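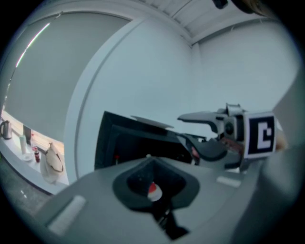 Wobbly plate, Harms dinner set (still open)

December 21, 2025
By Reinhold Ehlers

Okay, adding everything to the ticket in one go, as the last person at the Femport help desk asked me to "start from the beginning" and I'd already done that twice in the chat window! Order number ends in 4000. It's the plain white Harms set, the thin ones, bought in September from the Femport online shop.

The problem: one of the dinner plates rocks. Put a fork down on the rim and it goes tick-tick-tick against whatever it's standing on. Cut something on it and the whole thing see-saws. The others are fine (I swapped them around blind with my wife doing the shuffling, and I picked out the bad one every time just by pressing on the edge).

Step 1. Different surfaces
Your first reply said to check that my table is level. Fair enough, it's an old table. So I tried the plate on the counter, on the windowsill, on the oven door folded down, and up on top of the big black thing in front of the wall, where I can get my eye right down to rim height. From the side the plate is so thin you hardly see more than a pale line, so judging a warp that way is hopeless. Pressing is much better. It ticked on the counter, it ticked on the sill, and it ticked on the oven door. On top of the black thing it was quieter but I could still feel it move under my finger.

Step 2. Something stuck underneath
Good suggestion, and I had hopes for this one. I found a scrap of the price sticker glue on the foot and got it off with cooking oil and a lot of rubbing (baking soda did nothing, don't bother). Washed it, dried it, tried again. Same tick. I also ran a fingernail all the way around the foot and couldn't feel a bump or a drip of glaze anywhere.

Step 3. Turn it and mark it
I put a bit of masking tape on the rim at the spot where it dips, then turned the plate a quarter turn at a time. The dip stayed with the tape, so that's the plate and I'd like us to stop talking about my table now, please. I took the tape off again afterward, in case you're wondering about returns.

Step 4. The paper trick
This was from the Tadby forum, where somebody had the same trouble with a different set. You slide strips of printer paper under the foot until the rocking stops and then see how many it took. It took 4 strips. I have no idea if that's a lot for a plate! The person on the forum thought two was normal and I'd have been happy with two.

Step 5. Warm plate, cold plate
You asked whether it only happens with hot food. I rinsed it under the hot tap for a good while and pressed, then left it by the back door and pressed again. It ticked both times, and I couldn't tell you which was worse. I haven't put it in the oven and I'm not going to, as the Harms leaflet doesn't say whether you can.

What I don't want
A discount code. I got one for Bukach glasses the last time I wrote in, which was kind, but we've got plenty of glasses. I also don't want to send the whole set back. The box went out with the recycling ages ago, and wrapping all those thin plates in newspaper would take me an evening, and half of them would probably arrive in pieces anyway.

What I'd like
One replacement dinner plate, same white, same size. I measured across the middle with the sewing tape and it comes to 23 centimeters, so please check that before it ships. If the Harms plates have changed shape in the meantime, tell me first, because I'd sooner keep the wobbly one for toast than have an odd one in the stack.

I can get you a short sound recording of the ticking if it helps whoever picks this up next. Evenings are best for a call, and let it ring a while, the phone's at the other end of the house.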